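The Bed Is Not a Closet (Except When It Is)

I have a confession that my mother would find upsetting. For most of my adult life, my bed has been where clothes go between being worn and being dealt with. Not the dirty stuff, that goes in the hamper, I'm not an animal. I mean the in-between things: the pants you had on for two hours to go to the bank, the coat you took off because the car was warm, the towel that's perfectly fine for another day. They land on the bed in the morning, they move to the chair at night, and the next morning they go right back on the bed. I could set a clock by it.

So when the weather turned and it was time to do the big fall swap, summer things out and warm things in, I decided to do it properly for once. I gave myself a whole weekend and I told everyone I was busy. And I started where I always start, by dumping everything on the bed!

I know the experts will tell you to go one drawer at a time. I've tried that. I get through the sock drawer, feel wonderful about myself, and go make a sandwich. With everything on the bed you can't quit, you have to sleep there. It's the closest thing I have to willpower.

My apartment is in Selerham, on the old side of town past Chisholm Street, where the bedrooms were clearly designed by someone who owned one suit. When I moved in there was a rod behind a curtain and that was the closet. I lived with that rod for 7 years. It came down twice, once at four in the morning, and if you've ever been woken up by every coat you own hitting the floor at once, you'll understand why I finally spent real money on storage. The unit I ended up with came from Zellance and I paid $185 for it secondhand, which is a steal considering it took me a month to talk the seller down from a price that made me laugh out loud in his driveway.

Anyway, the swap. My method (if you want to call it that) is to strip the bed down to the fitted sheet before anything else happens. It gives you a flat, plain surface and you can see what you've got. Then the heavy things come out first. Coats, thick pants, anything lined. I shake them out, check the pockets, and look hard at the seams in the daylight. I once found a grocery list in a coat pocket that was so old it had film on it. Camera film, 2 rolls, plus eggs.

Seams are the thing I'd beg you to look at. You can live with a bit of pilling, and a button takes five minutes in front of the TV, but a seam that's starting to go will wait for the coldest morning of January and then it'll go all the way. I run my thumb down the long ones and give a gentle tug. If I hear even one little pop, it goes on the mending pile, and the mending pile lives by the front door where I'll trip over it.

Next come the blankets, my weakness. I can walk past shoes. I can walk past handbags all day long. Put a patterned blanket on a shelf by the register and I'm done for, and I don't care if it matches anything. I've had decorators tell me that a small bedroom wants calm colors and not too many of them, and I nod, and then I go home and throw something loud over the corner of the bed and feel much better. Gray-blue sheets are restful, sure. They're also a little bit like sleeping on a rainy day. They need company!
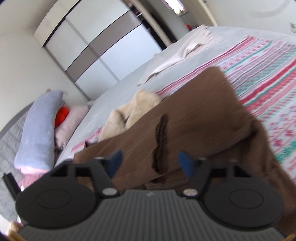 Brown on cream on gray-blue, with the loud blanket keeping everybody awake. The pillows stay up at the head of the bed.

Pillows deserve a word. I was a snob about body pillows for years, I thought they were for pregnant ladies and people in mattress ads. Then I threw my back out hauling a bookcase up the stairs and a friend dropped one off, and she's never getting it back. The trouble is where to put it in the daytime. It won't stand up, it won't fold, and it looks like somebody's under the covers. I've given up and let it lie wherever it wants.

Fleece and anything fluffy I do last. Wash it cold, go easy on the soap, and please keep it away from the high setting on the dryer, I ruined a beautiful throw that way and it came out feeling like a doormat. Then fold it loosely. I used to cram mine into Vimix bags, the kind you suck the air out of, and they do save a ton of room, but my fluffy things came out in March as flat as pancakes and took ages to perk up. Now the bags are for sweaters and the fleece gets a shelf to itself.

By Sunday night I had two bags for the thrift store, a mending pile up to my knee, and a pair of corduroys from about the year 2000 that I tried on, laughed at, and put right back on the shelf. I'm keeping them. I also had clean sheets, a closed closet and a completely clear bed, and I stood in the doorway and admired it for a good long while.

Then I took off my cardigan and tossed it on the bed.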